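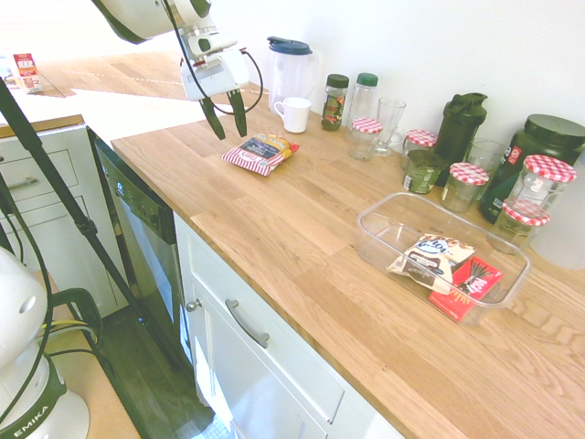 I have come around to the view that the cable deserves more of our attention than the arm does, and I'd like to make the case for it, even if it takes me a minute to get there.

When we set up our kitchen cell at Tusari last February, I gave most of my time to the grand things — where the base would stand, how far the arm could reach over the counter, which jars and snack bags it would practice on. The gripper cable got whatever patience I had left at the end of the day. It leaves the side of the gripper housing, swings out in a loop, and heads back up to the arm, and I thought a loop was a loop.

Well, it isn't! Too tight, and every turn of the wrist tugs at the plug. Too loose, and it goes fishing among the glassware. We went through 3 cables in 9 weeks before I sat down with a cup of coffee and simply watched the wrist turn, slowly, one way and then the other, and tied the slack where it wanted to be tied.

So these days I begin every morning with 5 minutes of looking. I run the wrist through its full swing with the fingers open, I feel along the cable for stiff spots (warm hands help), and I write a line in the notebook. My friends over at Ploron would like a sensor to do this for them, and I wish them well with it. I still think the person who looks after a machine ought to touch it once a day.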